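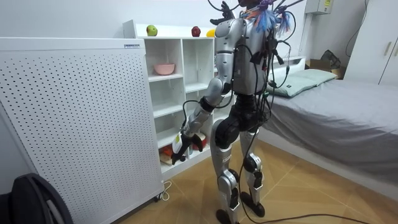 Cetik Household Tidying Project
Progress report to the Treddale Fund, second period

Prepared by Vichien Petchrat, project lead, Suwannarat Robotics

Summary for people with a meeting in five minutes

The robot can now put a small object from the bedroom shelves back where it belongs, most of the time, without help. In August it also fell onto the bed. No person was hurt, the robot needed one new connector and a new hip cover, and we stopped all powered work until we understood why. We are running again under tighter rules. We are behind on the second work package and slightly under budget, the second of these being a consequence of the first.

We reported the fall to Treddale by phone the same afternoon. This report gives the longer version, which is less dramatic and more embarrassing.

Work completed

The bedroom setup is finished and has been in daily use. The white shelving unit is our main test piece. It has open square compartments, so the robot has to reach in from the front and down, an angle that arms in product videos are rarely asked to manage. We keep fruit on top and assorted small things in the compartments below, along with a pink bowl that has become the unofficial benchmark. When somebody in the office says a change to the software is good, the next question is what it does with the bowl.

We logged 2,432 shelf attempts in this period. Of those, 2,322 gave data we trust. The rest were thrown out for reasons ranging from the sensible (a sensor dropped out) to the less sensible (the recording was never started). Vacuuming during a run also counts as a reason, and we have the audio to prove it.

Low compartments remain the hardest. The robot has to lean, extend the arm and keep its feet where they are, and its balance controller and its arm controller do not always agree on who is in charge. We had listed this as a performance problem. It now appears under safety as well.

What went wrong

At 3:40 p.m. the robot was reaching for the bottom row with its left arm. The hand controller stopped answering. The software did what we had told it to do when a hand stops answering, and requested a protective stop. The protective stop did what we had told it to do, and removed power from the arms and legs together.

A robot arm with no power hangs down. A two-legged robot with no power in the legs has fewer options. It folded at the knees, turned to its right and came to rest across the bed, where it stayed for 29 minutes while we made sure it was electrically safe to touch and argued about who should lift which end.

Two people were in the room, both outside the marked floor area. One of them was reaching for the stop button when the robot beat her to it. Had she been standing between the robot and the bed, this would be a very different report, and we have tried to write the rest of it with that in mind.

The cause, in two parts

The first part is a cable. The data line to the left hand had worn where it crossed the shoulder, and at full reach it lost contact for a fraction of a second. We run a good deal of extra wiring on the outside of the robot's back. It was put there as a temporary arrangement during the first period and was then promoted to permanent by the usual process, meaning it worked and we were busy.

The second part is ours entirely. We had one protective stop for every kind of fault. A quiet hand and a leg motor on fire got the same response. During the first period the robot was always tested on a hoist, and on a hoist that response is fine: the robot goes limp and dangles. When we moved into the bedroom we took away the hoist and kept the stop. The risk assessment was updated to say the hoist was gone. The line below it, which relied on the hoist, was left as it was. I signed that page.

Ustari, who supplied the leg units, sent us their notes within a day. Their manual recommends a controlled crouch before power is removed from a free-standing robot. We own two copies of the manual.

Were there warnings?

Yes. When we went back through the logs we found 18 earlier moments when the left hand had gone silent, all of them too short to trigger a stop. Every one came while the arm was extended low. The software wrote each of them down carefully in a file that no member of the team had been asked to read. The file is now part of the morning check, and the person running the check initials it.

What we have changed

Stops. There are now two. A fault in a hand or arm freezes the arms and takes the robot down into a crouch under power, and only then cuts the legs. A full power cut is kept for smoke, fire, a leg fault or a person pressing the red button. We tested the crouch on the hoist first, then over a crash mat, and then in the room. It is slow and makes the robot look as if it has dropped a contact lens, and we are very fond of it.

Pressing the red button can still bring the robot down. We talked about softening that and decided to leave it alone. Someone pressing the button wants the motion to end, and should not have to wait for software to be polite about it. The answer is distance.

Distance. The marked floor area has been enlarged to cover the robot's full height in every direction it could fall, including across the bed. In a room this small, that leaves the operator in the doorway. Visitors watch from the hall. We understand that this makes a funder's visit less exciting.

Wiring. The worn line has been replaced, and the new one has more slack at the shoulder. The external wiring as a whole is still external. A proper harness has been drawn and priced, and will be fitted in the next period. Until then it gets a hands-on inspection before each session, with the robot powered off.

Paperwork. Any change to the room or the rig now reopens the whole risk assessment, and a second person has to sign it. For the next period that person comes from outside the project and has already sent back two drafts with comments I would call bracing.

Effect on the schedule

Work package one (shelf tidying) is complete apart from the write-up.

Work package two (bed and floor) has barely started. We had planned to be picking clothes off the bed by now. The robot has been on the bed, but we are not claiming this against the milestone.

Work package three (trial in an occupied home) should not begin on its original date. We would rather ask for a later start now than request one afterward with another incident report stapled to it. We propose that it wait until the new harness is in and the crouch has run for a full period without a fault.

Budget

The pause saved operator hours and cost us a connector, a hip cover and a bed slat. We ask to move the unspent operator money into the harness and its installation. No increase in the total grant is requested. The bed slat has been charged to consumables, with apologies to whoever audits that line.

What we need from Treddale

Agreement to the later start for work package three.

Agreement to move the operator money as described.

A view on whether the incident write-up can be shared with the other household robot teams you support. We would like to share it. At least one of them has told us, off the record, that they also took down their hoist and are now rereading their own page.

The full fault log, the revised risk assessment and the crouch test results are attached as annexes. Annex B is long, and the part about the hand controller begins on its second page.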